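Sorting and drying stainless cutlery on a covered table

Reading time: 2 min

Stainless cutlery marks more easily from handling than from eating. Most of the fine scratches on a household set come from being tipped into a drawer or dragged across a bare worktop. A padded surface for sorting removes most of the second problem.

A folded fleece blanket does the job well. It should hang a little over the edge on all sides so that it does not creep when pieces are moved. A standard dining table of 1524 mm by 609 mm takes a single blanket folded once. A round table needs the blanket opened out flat, with the folds smoothed away from the working area. Fleece sheds when new, so wash it before first use and keep it for this purpose only.

Dry each piece with a cotton cloth before it goes on the blanket. Fleece is a poor absorber and will hold drops against the metal, leaving pale rings. Hard water makes this worse. A teaspoon of white vinegar in the last rinse is enough for a normal sink.

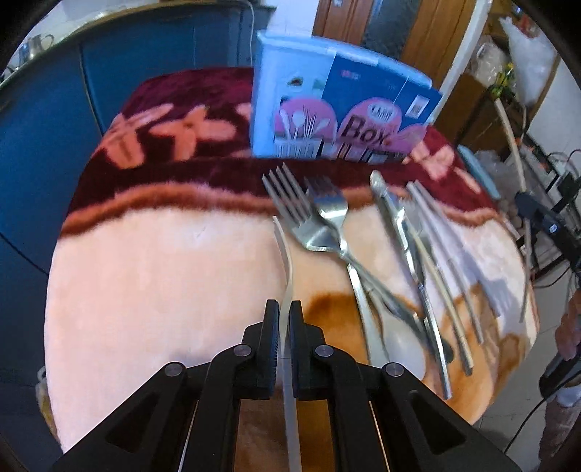

Forks, a knife and a spoon on a fleece cover, in a loose pile.

Work from one loose pile. Take out the knives first, by the handle, and lay them to one side with all the blades facing the same way. Forks come next. Their tines catch on each other and on the pile of the blanket, so lift them straight up - do not slide them. Spoons can be left until last and nested in stacks.

Check each piece under a lamp held low to one side. Dull patches near the neck of a fork are usually dried detergent and will rub off with a damp cloth. Brown specks are surface rust, often picked up from another item in the dishwasher. Bicarbonate of soda mixed to a paste with water will shift them. Rub along the length of the piece, never across it, then rinse and dry again.

A full set of 14 pieces takes almost ten minutes. Corina Coman sorts hers straight into a divided tray set at the far side of the table, which saves a second handling.

Shake the blanket outdoors afterwards and run a hand over it for stray crumbs before folding.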